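Kolev Kitchen Pack review: three weeks of opening the same fridge
Posted Sat 10 March by Ojārs Laur

I teach robot arms to do housework on a computer, mostly in the evenings, and I have been through a fair number of simulated kitchens. The Kolev Kitchen Pack is the first one I've kept on my drive after the trial ended. 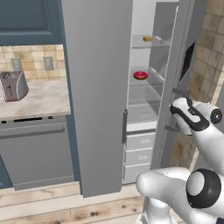 What you get

The pack is a set of ready-made kitchens for training and testing a robot arm in simulation. You pick a room, drop in an arm, pick a task, and go. Mine came with 70 room layouts and 274 loose items (food, dishes, small appliances), plus a task list that covers doors, drawers, knobs and plain old pick and place. There's a setup guide, a short one, and a folder of sample scripts that ran on my machine without edits. I can't remember the last time that happened!

The license is per person and you can put it on two computers. Updates are included for a year.

Why I spent so long on the fridge

Fridge doors are where I judge these packs. A block on a table is easy to get right, but a door swings on a hinge, the handle travels along a curve, and the arm has to follow it without letting go or yanking itself into a bad pose. In cheaper packs the door either flies open at a touch or feels glued shut.

Kolev got this part so right. The door has weight. If the fingers sit badly on the handle they slip, and if you pull straight back when you should be following the swing, you feel it in the force readout long before anything goes wrong. The blue kitchen became my favorite room for this, with its tall gray fridge and the slim handles that give a two-fingered gripper very little to hold on to. I ran 200 door openings in there over one weekend and came away with a much better controller than the one I started with.

The inside matters too. Glass shelves, drawers down below, a shelf on the door itself, and food you can swap around. I left the pink donut on the lower shelf for most of my runs and got oddly fond of it. Once the door task works you can chain it: open, reach in, take something out, close. The chaining tool is simple, just a list in a text file, and I like it that way.

How it looks

Good, and better than it needs to be. The tile has a mottled, slightly worn look, the counter has veins in it, and the floorboards have knots. I used to think this was decoration. Then Urmas Navickas, who I swap notes with, trained the same camera-based policy in a plain gray room and in one of these, and the second one held up far better when he changed the lighting. One test by one person, so take it for what it's worth, but I've stopped using plain rooms.

Clear glass is drawn as clear glass, and my depth readings went patchy around the shelves the way they do with my real camera. You can switch that off. I'd leave it on.

Speed

On my four-year-old desktop I can run 30 copies of a room side by side with the cameras off. With cameras on it drops to single digits, and the fans get loud. Loading a new room takes long enough to get annoying if you shuffle rooms between every run – there's a preload setting for this, tucked away near the back of the guide.

Things I'd change

The drawers are a bit too smooth. Real ones stick, and you can add friction by hand, but I'd love a "sticky drawer" preset.

Item names are all over the place. Some are in plain words, some are codes, and searching for a cup took me three tries.

The arm placement tool only snaps to a grid. If you want the base a little closer to the fridge, you're typing numbers.

Support is by email only. I wrote twice and had an answer the next day both times, from someone signing as Rimantas Eglītis, who clearly knew the door code inside out and sent me a fix for a hinge that was swinging past its stop.

Compared with Ovulberg Rooms

I used Ovulberg Rooms through November. It has bigger houses and you can roam from room to room, so for a mobile robot I'd still pick it. For a fixed arm working at doors and shelves, Kolev wins easily. The handles are shaped properly, the hinges behave, and I spend my evenings on the robot instead of on the furniture.

Who should try it

Anyone with an arm model, a decent graphics card and a bit of Python. If you're brand new, start with the drawer tasks and work up to the fridge. The trial has everything switched on, fridge included, and I'd use all of it before paying.

Next on my list is closing the door with something in the gripper – I'm at about half the tries working, and having a great time with it.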